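스포츠 경영과 지역사회 강의안
제6강 하부 리그 축구 클럽의 소유 구조와 경기장 운영 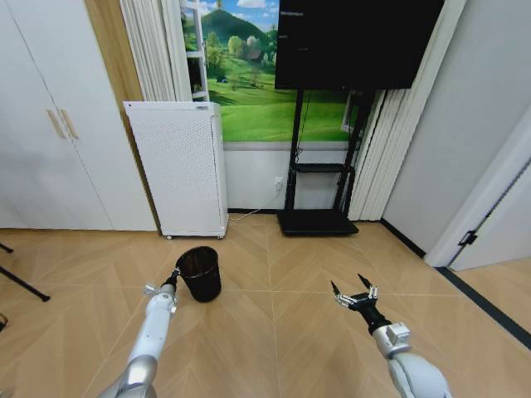 그림 1. 바닥에 세워진 검은색 휴지통과 좌우의 로봇 팔

1. 강의 개요

본 강의는 하부 리그에 속한 축구 클럽이 어떠한 소유 구조를 가지며, 그 구조가 경기장 운영과 재정에 어떻게 반영되는지를 다룬다. 수강생은 제5강에서 배운 입장 수입의 분류를 숙지한 상태에서 본 강의안을 읽어야 한다. 사례로는 헤스텔(Hestell), 아보(Avo), 레마(Lema) 세 클럽을 사용한다.

본 강의안은 4/24/21 기준으로 개정되었으며, 이전 판의 표 3은 삭제되었다.

2. 소유 구조의 유형

2.1 단일 소유형
개인 또는 법인 한 곳이 의결권의 과반을 보유하는 형태이다. 의사 결정이 빠르고 단기 자금의 투입이 용이하다. 소유주가 철수할 경우 운영 자금이 급격히 감소할 수 있으며, 경기장 부지가 소유주의 다른 채무에 담보로 제공되는 경우도 있다. 아보가 이 유형에 해당한다.

2.2 회원 소유형
회비를 납부하는 회원이 각 1표를 행사하고 이사회를 선출한다. 헤스텔은 창단 당시 회원 166명으로 출발하여 현재까지 이 형태를 유지하고 있다. 회비 인상, 홈구장 이전, 클럽 색상의 변경은 총회 의결 사항이다. 선수 영입은 이사회의 권한에 속하나, 정관이 정한 한도를 넘는 이적료는 총회에 사후 보고하여야 한다.

2.3 혼합형
회원 조합이 일정 지분을 보유하고 나머지를 외부 투자자가 보유한다. 레마의 경우 회원 조합이 이사 2명을 지명한다. 혼합형에서는 지분율과 이사 지명권이 반드시 일치하지 않으므로, 정관과 주주 간 계약을 함께 검토하여야 한다.

3. 경기장의 보유와 임차

경기장을 직접 보유하는 클럽은 임차료 부담이 없으나 유지 보수비를 전액 부담한다. 지붕, 조명탑, 배수 시설의 교체 주기가 겹치는 해에는 선수단 예산이 축소되는 일이 잦다. 임차하는 클럽은 지출을 예측하기 쉬운 대신 경기일 외의 시설 수입을 얻기 어렵다.

헤스텔의 홈구장 스토카(Stoka)는 지방 자치 단체 소유이며, 클럽은 장기 임대차 계약에 따라 이를 사용한다. 계약의 주요 내용은 다음과 같다.

가. 잔디 관리 비용은 클럽이 부담한다.
나. 관람석 구조물의 보수 비용은 소유자가 부담한다.
다. 식음료 판매 수입은 클럽에 귀속한다.
라. 경기 이외의 행사에서 발생한 수입은 양측이 균등하게 나눈다.
마. 계약 갱신의 의사는 만료 전해 6월까지 서면으로 통지한다.

라 항의 '경기 이외의 행사'에 유소년 대회가 포함되는지에 관하여 계약서는 명시적 규정을 두고 있지 않다. 토론 시간에 양측의 해석을 각각 검토한다.

4. 경기일 수입의 검토

하부 리그 클럽은 중계권 수입의 비중이 낮아 경기일 수입에 대한 의존도가 높다. 헤스텔의 지난 시즌 시즌권 판매는 약 213매였다. 시즌권은 개막 전에 현금이 유입된다는 장점이 있으나, 시즌 중 경기 취소가 발생하면 환불 또는 이월의 문제가 생긴다. 회계 처리에서는 판매 시점에 전액을 수익으로 인식하지 않고, 홈경기가 실시됨에 따라 나누어 인식한다.

원정 응원단의 규모 또한 수입에 영향을 미친다. 인접 지역 클럽과의 경기는 입장 수입이 높은 반면 안전 요원 배치 비용도 증가하므로, 순수입을 기준으로 비교하여야 한다.

5. 승격과 강등의 재정적 효과

승격은 수입을 늘리지만 선수단 인건비와 시설 기준 충족 비용이 먼저 발생한다. 특히 좌석 수와 조명 기준은 상위 리그의 가입 심사 대상이며, 이를 충족하지 못하면 성적과 관계없이 승격이 유보될 수 있다. 강등의 경우 수입은 즉시 감소하나 다년 계약에 따른 인건비는 그대로 남는다. 이에 따라 다수의 클럽은 선수 계약에 강등 시 급여 조정 조항을 둔다.

6. 토론 과제

(1) 회원 소유형 클럽이 긴급 자금을 조달할 수 있는 방법을 제시하고, 각 방법이 회원의 의결권에 미치는 영향을 서술하시오.
(2) 스토카의 임대차 조건을 아보와 같은 단일 소유형 클럽에 적용할 경우 예상되는 쟁점을 검토하시오.

과제는 A4 용지 2매 이내로 작성하여 다음 강의 시작 전까지 학과 사무실에 제출한다. 인용 문헌의 표기는 학과 지침을 따른다.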